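Review: the Vanex simulator, tried at the Cruickshank open day in Clastthorpe

I had 20 minutes at the demo station and could happily have stayed all afternoon! You get a virtual workshop with an arm on a bench, and moving it feels natural almost at once — I was steering the wrist by my second try. 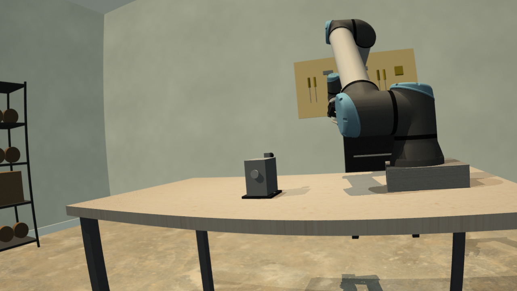

My one gripe is the menus, which hide the speed setting three levels down. Killow's package does that better. Still, at $2999 for a classroom license I'm seriously tempted, and our robotics club has already asked for a trial.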